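一年没练，在家恢复力量训练，先买弹力带还是哑铃？

半袋燕麦 发表于2023年1月2日

停练一年多了，以前在 Larnden 健身房跟过小班课，深蹲、硬拉、划船都学过，动作不算陌生，重量一直不大。后来搬家，离得太远，会员也没续。现在每天坐办公室，手机上显示的步数经常不到4000，上楼会喘，抱一箱水走回家，第二天腰就酸。

想从四月份开始重新去健身房，在那之前先在家把底子补一补。预算200块以内，家里地方小，客厅铺一张瑜伽垫就满了，楼下住着老人，不能蹦跳，也不想有东西砸地板。

看了不少帖子，有人说弹力带就够，有人说没有哑铃等于白练。我看中的是一套 Kendon 的弹力带，五根不同阻力，带门扣；另外一个选择是一对可以加减片的包胶哑铃，价格刚好卡在预算上限。
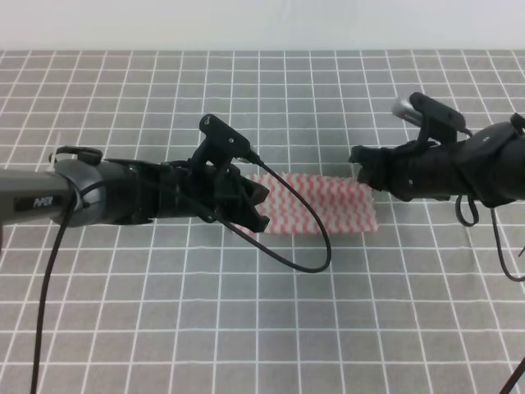

主要想问三件事。第一，这个预算先买哪个。第二，一周练几次合适，以前小班课是一周三次，现在不知道还吃不吃得消。第三，练完酸痛到什么程度算正常。我上周自己在家做了一次徒手深蹲和俯卧撑，下楼梯疼了四天，有点被吓到。

没有慢性病，膝盖以前没受过伤，腰没有查过，就是搬东西以后会酸。体重比停练前多了一些，不过减重不是眼下的重点，先把力气找回来再说。

Maxine Wihongi

先买弹力带。你的条件是地方小、楼下有人、预算不高，这三条都偏向弹力带。哑铃以后可以慢慢加，等你四月份回健身房，那边什么重量都有，家里那对多半就闲着了。

弹力带的缺点是阻力不好记录。我的办法是在地上用胶带贴个记号，每次脚踩在同一个位置，手握在同一个位置，这样本周和上周才有得比。门扣要装在门朝自己方向关上的那一侧，拉之前先轻轻试两下。带子用之前从头到尾摸一遍，有小裂口就扔掉，别舍不得。

频率建议一周两次，中间至少隔两天，先坚持六周。每次就做下面这些：

坐站起立或者靠墙扶着的深蹲，每组8次，两组。
弹力带划船，每组8次，两组。
扶桌沿的斜俯卧撑，每组8次，两组。
臀桥，每组8次，两组。
最后做一会儿死虫式，动作慢一点，腰不要离开垫子。

做完每一组，应该觉得自己还能再做两三次。如果已经咬牙了，就换轻一根的带子。前两周会觉得太轻松，不要加量，你上次下楼疼四天就是一次做太多了。第三周开始每个动作加到三组，后面再换重一号的带子。
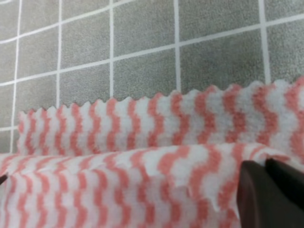
折起来的布，白底配珊瑚粉锯齿纹

关于酸痛：练完第二天、第三天最明显，按着酸、动一动会松一些，这种一般属于正常的延迟性酸痛，等它过去再练同一个部位。如果是关节里面刺痛，或者一侧明显肿，或者腰疼往腿上走，就停下来去看医生，别在网上问。尿的颜色变成深茶色更要马上去医院，这种情况少见，但是久停之后突然大量训练是会碰到的。

另外，走路也算数。先别管一万步，在你现在的基础上每天多走一段，午饭后出去绕一圈就可以。上楼喘主要靠这个改善，光做力量训练效果有限。

galgate路口

哑铃，不用想了。弹力带我买过两套，都弹到过脸。哑铃轻拿轻放，垫子上铺条毛巾根本没声音。二手的更便宜，加几十块能买到重不少的。

练背的小郑

两边说得都有道理，补充几点。

如果以前学过硬拉，家里又没有重量，可以先用背包装书练髋部前后移动的动作，背包抱在胸前，屁股往后坐，背保持平直，感觉大腿后侧有拉伸就起来。你说抱水以后腰酸，我猜跟这个动作生疏了有关系，当然我不是医生，只是自己也经历过。

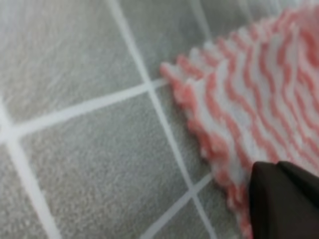
买哑铃的话注意看螺母有没有胶圈，没有胶圈的做几下就松，片会往外滑。包胶的味道大，到货先放阳台晾几天。弹力带尽量避开那种特别薄的乳胶片，容易卷边，勒手，带把手的管状带做划船舒服一些。对乳胶过敏的人下单前要问清楚材质。

还有吃饭。刚恢复训练那阵子我饿得很快，晚饭后还要再吃一顿，体重反而涨了。后来早饭加了鸡蛋和豆浆，晚上就没那么馋。你既然不急着减重，三餐正常吃，每顿有一份肉、蛋或者豆制品就行，不必买蛋白粉，那200块留着买器材。

回健身房那天别直接用停练前的重量。我当时就是不服气，第一天按老计划做硬拉，之后歇了快半个月。

评论（4）

半袋燕麦：谢谢各位，弹力带已经下单了。胶带做记号这个办法好，先按一周两次来。

Paucar的风：想问一下，租的房子门框比较旧，门扣会不会把门拉坏？

Maxine Wihongi 回复 Paucar的风：旧门就别用门扣了，坐在垫子上，腿伸直，带子绕过脚底做划船，效果差不多。

阿柚：同样停了一年，看完打算从走路开始。

收藏 6　分享 8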